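Everyday Physics, Unit 4: Friction
Mornlow Evening College
Notes by King-fai Tsang, revised 2022-02-11

Bring these notes to both meetings of the unit. The first half covers dry friction between solids, and the second half gets into ropes, rolling and lubrication, where things get really fun (I know I say this every unit, but ropes!).

1. Where we left off

At the end of Unit 3 we had a crate sitting on a ramp. We drew gravity pulling straight down, we drew the ramp pushing back at a right angle to its surface, and then Hiu-tung Liao asked why the crate stays put if those two pushes don't cancel. Great question, and it's the whole reason this unit exists. Something has to push up the slope, along the surface of the ramp. We call it friction, and for something so ordinary it took people a very long time to describe well.

Friction acts along the surface where two things touch. It opposes sliding, or the sliding that would happen if friction were missing. That second part matters a lot. A crate at rest on a ramp isn't sliding at all, yet friction is busy the whole time.

2. Two kinds, and why they differ

Static friction acts when the surfaces aren't sliding over each other. Its size adjusts to whatever is needed, up to a limit. Push gently on a bookcase and static friction pushes back gently. Push harder and it pushes back harder. Then comes the moment when you pass the limit and the bookcase lurches.

Kinetic friction acts once sliding has started. For many pairs of dry surfaces it's a little smaller than the static limit, and that's why the bookcase lurches instead of easing forward. You feel the drop in your arms. Try it with a heavy book on a table tonight, pushing with one finger.

The size of the limit depends on how hard the surfaces are pressed together and on what the surfaces are. We write the limit as the coefficient of static friction multiplied by the normal force (the squeeze at a right angle to the surface). The coefficient has no units. You look it up, or better, you measure it.
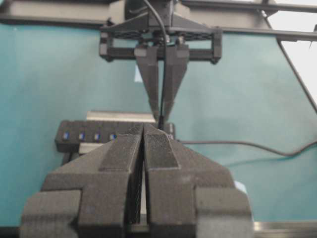
Fig. 1. Surface texture: fine layer lines and textured grip pads.

Rough surfaces often grip well, but please don't carry away "rough means more friction" as a rule. Two very clean, very smooth pieces of the same metal can grab each other fiercely, and a dusting of sand on a smooth floor will put you on your back. What counts is the tiny patches where the surfaces really touch. Even a polished tabletop is hills and valleys up close, and two solids meet only at the hilltops. Squeeze harder and the hilltops flatten, more of them touch, and friction goes up. I love this picture. It explains the formula in one go!

It also explains the part everyone fights me on. Lay a brick on its wide face, then stand it on its end. The friction limit comes out close to the same. On the narrow end there's less area, but each bit of it is squeezed harder, and the real contact ends up nearly equal. (Soft rubber is a rebel here, and we'll come back to it.)

3. Worked problem: one tire

A parked car presses down on the road through one tire with a force of 4000 newtons. On a certain wet road, that tire can hold against a sideways pull of up to 2000 newtons before it slips. What is the coefficient?

Divide the friction limit by the normal force: 2000 over 4000 gives 0.5. That's the entire calculation. Now suppose the road dries out and the same tire can hold roughly 3000 newtons. The coefficient rises to 0.75, and the driver has half again as much grip to work with. Fermín Acuña pointed out last term that drivers rarely slow down by as much as this arithmetic suggests they should, and I think of it every time it rains.
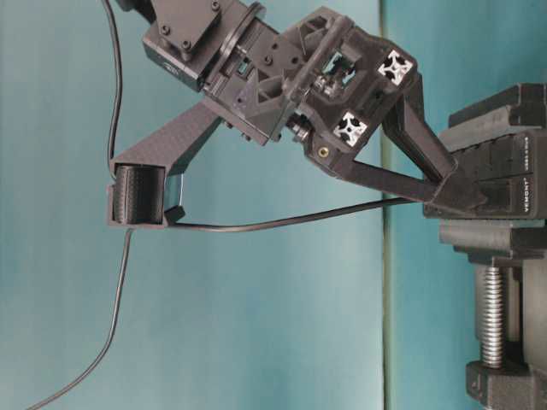 Does a heavier crate start to slide at a gentler slope than a light one?

The angle is the same for both, as long as the surfaces are the same. A heavier crate is pulled down the slope more strongly, but it also presses on the ramp more strongly, so the friction limit grows in step. The mass cancels out of the equation, and only the coefficient is left. The tangent of the slipping angle is the coefficient of static friction.

That gives you a lab you can run at the kitchen table. Put a coin on a cutting board, raise one end slowly, and stop the instant the coin moves. Measure the height of the raised end and the horizontal distance underneath, then divide the first by the second. Do it several times and write down every value, including the ones you don't like. Scatter is part of the result.

4. Ropes around posts

Wrap a rope once around a post and pull on one end. Friction between rope and post helps whoever is holding the other end. Wrap it again and the help multiplies. It doesn't add, it multiplies! Each extra turn brings in the same factor as the turn before, so the effect climbs very quickly. Sailors used this long before there was an equation for it.

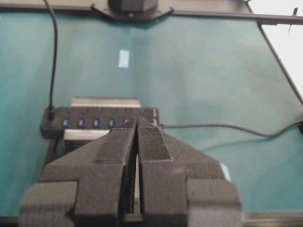 The rope equation says the ratio of the two tensions depends on the coefficient and on the total angle of wrap. The thickness of the post drops out, which surprises most people the first time through. A fat post and a thin post give the same advantage for the same number of turns, provided the rope is flexible enough to lie snugly against both.

Take a person with a mass of 55 kilograms hanging from a rope looped over a branch. Before class, sketch the forces on the person, then the forces on the short piece of rope touching the branch. Leave the numbers out for now. We'll compare sketches in pairs, and I'd like to see arrows, lots of them.

5. Rolling and oil

Wheels seem to cheat friction, but a rolling wheel depends on it. The bottom of the tire is, for an instant, at rest against the road, and static friction keeps it from skidding. What slows a rolling wheel is mostly the squashing and unsquashing of the tire, along with rubbing at the axle.

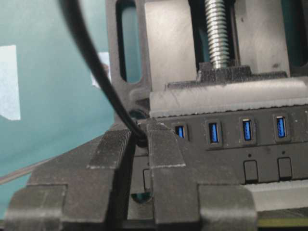

Oil works by keeping the hilltops apart. With a thick enough film, the two solids barely meet, and the resistance you feel comes from layers of oil sliding past one another. The rules from section 2 stop applying. Speed matters now, and so does temperature, and cold oil can be stubborn stuff. Anyone who has tried to pour syrup in January has a feel for it already.

6. For next time

Read the chapter on work and energy up to the section on springs. Run the coin lab on two different surfaces. Then pick one of these and write half a page:

Why does a violin bow need rosin?
Why do wet fingers sometimes turn a page better than dry ones?
Why does a door hinge squeak when the door moves slowly and go quiet when it moves fast?

Ho-yin Lam's write-up on the squeaky hinge from last term is in the course folder, with sound recordings. Read yours out loud to somebody before you hand it in, and put your coin data on the same sheet.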